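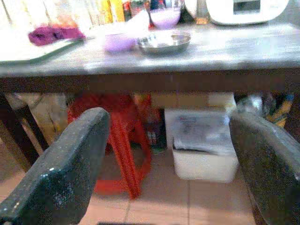

Tips for recording kitchen examples at home

Pick one job and stay with it for a whole session. Putting bowls away, pulling out a stool, folding a cloth. Mixed sessions are hard to label afterward.

Leave the room the way you live in it. A learning system that has only seen bare counters does badly in a real kitchen, so bags and boxes under the table can stay where they are.

Do move the start position. Shift the bowl or the stool a hand's width between tries, and turn it a little. Saoirse Cronin keeps a strip of masking tape on the wall with a tick for each try, up to 100, then stops for the day.

Wipe the wrist lens with a dry cloth before you start. Flour and cooking grease build up slowly and you won't notice until you play the recording back.
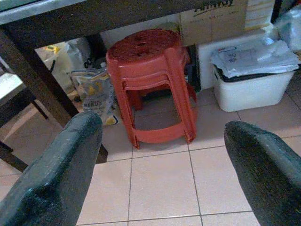
For anything low down, go in slowly and keep the fingers wide until you are close. Stacked stools like to come up together – if you want only the top one, hold the lower ones by hand and write that in the notes.

Keep the misses. A dropped cloth is still worth saving as long as it is marked as a drop. Delete only the tries where someone walked through or the recording stopped early.

Name files by job first, then room, then try number. We used the Tovside sheet for this and it worked fine – Gediminas Laur's set reached 2,499 tries with no doubled names.

Copy everything to a second drive before you clear the card.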